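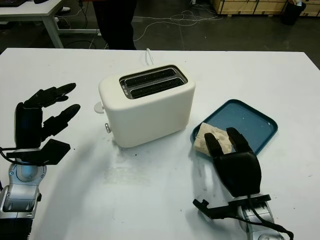
House Rules for Robots That Make Toast

I've been rewriting our bench rules this month, and I know, I know, rules are the least fun thing you can do with a robot that has fingers! But Seo-ah Nam asked me for the toast sheet three times, and what I had was a sticky note and some crumbs (plenty of crumbs, they're in front of the toaster pretty much forever now).

So, the first rule, which I'd put in capitals if Seo-ah let me: the bread starts on the blue tray, every single time. If the pickup spot wanders, your runs don't compare, and then you're arguing over nothing at 8 in the evening. Ask me how I know.

Second rule, the power cord goes out the back of the toaster, away from both hands. I used to be sloppy on this one. Then I caught a cord with a thumb plate at our old place in Plukosska and spent the whole afternoon feeling silly.
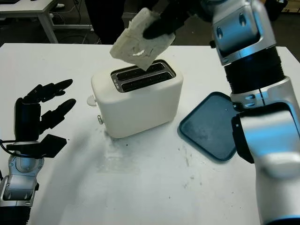 Wilow Bench Notes, Issue 164

Third rule, and the one I get the most mail on: the hand with the bread comes in over the slots from above, and the other hand stays open and off to the side. No helping! I love a two-handed trick as much as anybody, but when the free hand is parked you know where it is, and so does the person standing behind the table. That person, by the way, has one job, and it's the stop button. Not their phone, not coffee, not chatting with me (guilty).

Then there's speed. We do every new routine slow first, all the way through, and we don't bump it up until two people have signed the sheet. Joon-young Cha wanted one signature. We went back and forth on that for most of September and I won, mainly by being annoying.

Oh, and bread! Torn, crumbly slices count. If your rule only works on a perfect square slice then it's a rule for cardboard. Write down what shape the slice was in before you begin, and use a fresh one when it gets too ragged to hold.

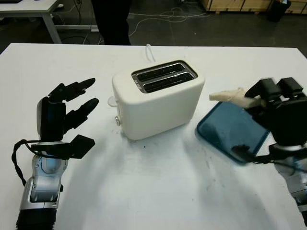 Joni Mustonen wrote in to say the free hand should go all the way back to its home position before the bread moves at all, and that open and waiting is a halfway house that will bite us someday. Hmm. It's a fair point, and it would make the stop-button job easier. It also adds a pause to every run, and I'm impatient. I'm going to try it Joni's way for the next batch and put the new wording on the sheet in pencil.

Still on my list: where the tray goes between runs, and who wipes the table (me, probably).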